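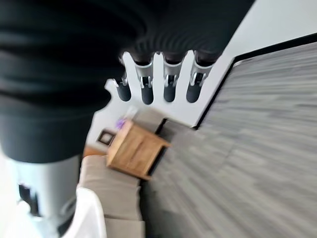
Section 6: Setting up your Onda heated clothes airer

Welcome to the part of the guide most people turn to first! Set aside 30 minutes, put the kettle on if you like, and have the airer out of its carton before you begin. The Onda is light enough for one person to move, but opening the wings is a good deal easier with two.

1. Stand the airer on a flat, dry floor, well away from curtains, and leave a clear gap on every side so the warm air can move about.

2. Pull the legs apart until you hear both catches click. If only one clicks, close the airer fully and start again — forcing it will bend the brace.

3. Lift the left wing, then the right, and slide the grey stays into their slots. They're stiff when new and will loosen up after a few washes.

4. Check that the lead hangs freely down the side and isn't pinched under a foot.

5. Plug straight into a wall socket and press the switch once. The light turns green, and the bars should feel warm to the hand after 7 minutes or so of patience.

CAUTION: Never use an extension lead, and never use the airer in a bathroom. Unplug it before you fold it, move it or wipe it down.

Note: Spin your washing well first. Dripping clothes take an age and leave puddles, and you'll be cross with us when it's really the spin that needs seeing to.

6. Hang heavy things such as jeans and towels across at least 2 bars, with a little space between each. Turn them over halfway through. Shirts do nicely on hangers hooked to the wing ends.

7. For bedding, fold the sheet in half lengthways and drape it over the top, letting the sides fall evenly.

Note: Wool and silk are happier on the cool bars at the very bottom. Do look at the care label if you're unsure.

If the light flashes amber, switch off at the wall, let the bars cool completely and try again. Should it still flash, turn to Section 9 for the Tristetby helpline, which is open until late on a Friday.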